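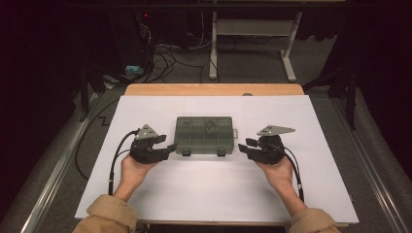

Kundcombe robot trial halted after 36 boxes broken

A two-armed robot that was supposed to spend October putting parts boxes on a shelf spent a good deal of it breaking them, and its owner has now switched it off until the new year.

Skolla, the Kundcombe company that packs and ships small hardware for repair shops, confirmed that it stopped the trial after the machine, known on the floor as Gebru, squeezed a full organizer box hard enough to pop the lid and throw washers across a walkway. A packer on the other side of the safety fence was hit on the shoulder by a piece of the lid. She was not hurt and finished her shift, and she has been offered a new sweater.

That was the box that ended things. A count made the next morning found that 35 others had gone before it, most of them quietly. They had been logged as "packaging defects" and charged back to the box supplier, which had written to Skolla twice to say that its packaging was fine. Skolla has since written back, at somewhat greater length, to agree.

The company published a four-page account of the fault this week. It is candid, and in places a little pained.

The robot learned its job from people. Over the summer, staff sat at a table wearing ordinary work clothes and holding a pair of hand-held grippers, sold under the name Basix, and did with them what the robot would later have to do alone: close in on a box from both ends, lift it, turn it, set it down, let go. Each attempt was recorded, along with how far open the fingers were at every moment. The recordings were then used to train Gebru, whose own fingers are built to the same pattern.

By the end of the summer there were 3,747 recordings. Of these, 797 were wrong, and all of them were wrong in the same direction.

The trouble was in the left gripper. When it was taken apart for cleaning, the small sensor that reads the finger opening was put back slightly turned. From then on it reported the fingers as 4 millimeters closer together than they were. The person holding it could not have known. The box felt the same and sat the same, and it came up off the table without complaint. Only the numbers had changed, and the numbers were what the robot was going to study.

So Gebru learned that a careful person picking up a parts box grips it 4 millimeters tighter than the box is wide. It did not learn this every time, which made matters worse. With most of its lessons sound and a good share of them not, it would handle a box perfectly well for an hour or two and then give the next one a hug.

"It had two ideas about how wide a box was, and we had no say in which one it picked," said Asnakech Tsegaye, who ran the trial. "On Mondays it was lovely," she added, then asked that this not be taken as a finding.

A check existed that should have caught the error. Before each recording session the operator was to close both grippers on a metal block of known width and compare the readings. The block went missing early in the summer. According to the account, the step stayed on the checklist and continued to be initialed on every sheet for the remainder of the season. The block has been found. It was holding open the door to the loading bay, a job it had been doing very well.

The company has not disciplined anyone over the initials. Tsegaye said that once she looked at the sheets she found her own on several of them.

The second failure was in the robot itself, and this is the part that interested the safety people. Gebru has a force limit meant to stop its fingers from closing when they meet more resistance than they should. During setup the limit had been raised so that the machine could manage the heaviest boxes in the range, the ones filled with brass fittings. It was never lowered for the rest. A light box with a thin lid was therefore protected by a setting chosen for something several times its weight, and a thin lid gives way well before that setting has anything to say.

The fence also comes in for some attention. It was tall enough to keep people away from the arms, which is what it was put up for. It had not been put up with flying lids in mind, and the lower half is open mesh with gaps a good deal larger than a washer. The emergency stop worked. It was pressed by the packer who had just been hit, and she reached it before the person assigned to watch the robot, who was at that moment filling in a form about packaging defects.

Ayantu Fikre, an independent machine safety inspector brought in by Skolla after the stop, said the fault was an ordinary one and should be treated that way.

"People want to hear that the robot did something strange," Fikre said. "It copied what it was given. A reading was off, a check was skipped, a limit was set for the wrong load, and those three sat there all summer waiting to meet each other. You could tell me the same story about a bathroom scale."

She was less relaxed about the log. A machine that breaks 35 boxes, she said, has reported a fault 35 times, and a category called "packaging defects" is a comfortable place to put things you would prefer not to look at. Her first recommendation is that any box broken in the robot's hands be recorded as broken by the robot until someone shows otherwise. Her second is that the person watching the machine be given nothing else to do, forms included.

Skolla says it has accepted both. The 797 recordings have been pulled from the training set. It might have been possible to correct them by adding the missing 4 millimeters back in, and the company looked at doing this, but the sensor seems to have slipped a bit further during some sessions and the engineers did not trust themselves to say which. They will be made again from scratch, by hand, with the grippers checked before and after every session.

The metal block now hangs from the recording table on a chain. The check has been moved into the software as well, so a session will not start until both grippers have been closed on it and both readings agree. The loading bay door has been given a rubber wedge.

On the robot, the force limit will be set separately for each size of box, and Gebru will refuse any box it has no limit for. Tsegaye expects this to make it slower and, to begin with, rather fussy. The lower half of the fence will get solid panels. Until those are in, the arms stay powered down and the area is being used to store flattened cardboard, and two people on the floor have been heard to say that it has never been so useful.

The work itself has gone back to the packers who were doing it before the trial, at the same rate as before. Skolla would not say what the stoppage has cost, beyond the boxes, the refund to the supplier, and the sweater. No customer orders were delayed, though five shops were sent boxes with hairline cracks in the lids and have had them replaced. One of the five said it hadn't noticed and asked if it could keep both.

Tsegaye said the recording sessions should be finished before the winter rush, with a fenced test to follow using empty boxes only. Asked when she would let it handle a full one, she said that would depend on Fikre, who has to sign off on the panels and the new limits first.

Fikre is due back in Kundcombe once the panels are up. She has asked to see the checklist sheets, the unsigned ones in particular, and was told there aren't any.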